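Ikwood budgets for a second season of hand-held grippers, and plenty of spare pads
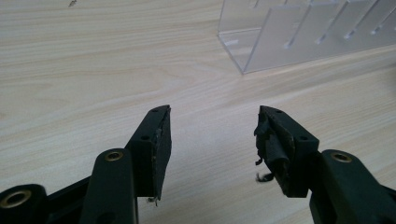

A hand-held gripper at the sorting table, with a clear organizer behind it. The pad on the right fingertip is torn.

Monday, February 14, 2022

The Ikwood workshop in Hurkbridge has settled its equipment plan for the coming year, and it's a good one for anybody who likes seeing robots learn everyday jobs. The group will buy 2 more hand-held grippers, put money aside for replacement fingertip pads, and hold off on a new robot arm until October.

Ikwood records people doing small table jobs with the hand-held tools, such as filing cards, standing envelopes upright and clearing a desk, and then uses the recordings to train an arm to do the same work. The total set aside for the year is $2,970. That has to cover the grippers, the pads, a set of desk organizers and trays to practice with, and shipping.

Ursina Haslinger, who put the plan together, said the biggest change from last year is a line of its own for wear parts. It comes to $427.

"Last year we bought the tools and were so excited to get going that we hardly thought about pads," she said. "They do all the work! Every card and every cup goes through those two little surfaces, and they get chewed up. Now we have a budget for it, and I'm really happy about that."

Pads will be ordered in matched pairs, so both fingers get a fresh surface on the same day. Haslinger said a worn pad on one side and a new one on the other changes how the tool holds thin things like paper, and that makes the recordings harder to compare. She also wants a bag of small screws and a few spare linkage parts kept in the same drawer as the pads.

The two new grippers take up the largest share, at $828 each. Reto Moser, who looks after the recording sessions, had asked for them so that more people can work on the same afternoon. Sign-ups have been full for weeks, he said, and he hates sending people home.

"We had a retired bookkeeper in here who could file faster than any of us, and she only got one turn because there was a line behind her," Moser said. "I want her back for a whole session. That's the kind of skill you want an arm to learn from."

The group also looked at buying finished grippers from a supplier in Landon. Those would have arrived sooner, but the fingertips are molded in one piece and the pads can't be changed at the bench. Ikwood decided to stay with the screw-on type it already knows. Moser has been fixing those himself and says a pad swap takes less time than making coffee.

What remains after the grippers and the wear parts goes to practice items and shipping. Clear organizers are high on the list — arms have a hard time with see-through plastic, and Haslinger would like several shapes of it on the tables by spring.

As for the arm, the October date gives the group time to try out a loaner from Nägeli over the summer. Haslinger plans to write down every part that gets replaced during the trial, with its price, and bring the list to the fall planning meeting. Orders for the grippers and the first batch of pads go out this week.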